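The day our robot squashed a lid (and why it had to stop)

Hi! I'm Sanne Kramer, and I work with robots. My favorite one is an arm that lives next to a kitchen counter, and its job is to learn kitchen chores: picking things up, putting them down, moving them over a bit. We call it Leton. It sounds easy, right? You do that stuff every morning before school without even thinking about it.

Well, Leton has to think about all of it. And one day last September, Leton got something wrong.

I had asked it to pick up a plastic lid and set it down somewhere else. It reached over, pointed its two fingers down, and kept going. And going! The fingers pushed right into the lid and pressed it against the counter until the plastic went CRACK. Then the whole arm froze and a red message popped up on my screen. I jumped so high I spilled my tea all over my notebook.

So what happened? To figure that out, you need to know how a robot arm knows where things are.

You have skin. If you reach for a cookie in the dark, your fingertips tell you when you've touched the plate, and you stop pushing. Leton has no skin. It gets pictures from a camera, and a computer uses those pictures to guess how far away everything is. Then the computer tells the motors in the arm how far to bend. 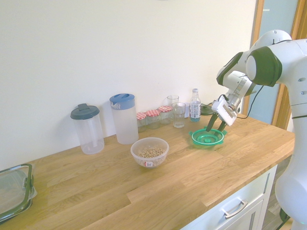 Round things with edges are tricky for it, and so are see-through things like glasses and pitchers, where the camera can get muddled between the thing itself and whatever is behind it. But the lid wasn't really the problem that day. My friend Bart Goossens spent a whole afternoon hunting, and he found that the camera had been bumped. It had moved 2 centimeters! That's less than the width of a big postage stamp. Leton didn't know its camera had moved, so every guess it made was wrong by just enough. It thought the counter was lower than it was, and it tried to push its fingers to a place that was inside the wood.

Have you ever walked down the stairs and thought there was one more step? Your foot comes down THUMP. It was a lot like that.

Now for the part I like best, the stopping. Leton's motors can feel how hard they are working. When they have to work much harder than they should, a safety program says "Whoa!" and shuts off the movement. It checks 500 times every second, so the arm froze before it could hurt itself or dent the counter. The lid was not so lucky.

There is also a big red button on the wall. Anyone can hit it, even a visitor, and you never get in trouble for pressing it. Kazue Tamura once pressed it for a spider.

We changed a few things after the crack. The camera has a stronger clamp now. Every morning Leton touches a little practice mark before it does anything else, and if it misses, it doesn't get to work until we fix the camera. We also made it go slower for the last bit of each reach. And the rule about hands stays the same as always: when the arm is switched on, people's hands stay off the counter. Mine too, even when I really want to move something over just a tiny bit.

I kept the cracked lid. It's on my desk and I put paper clips in it.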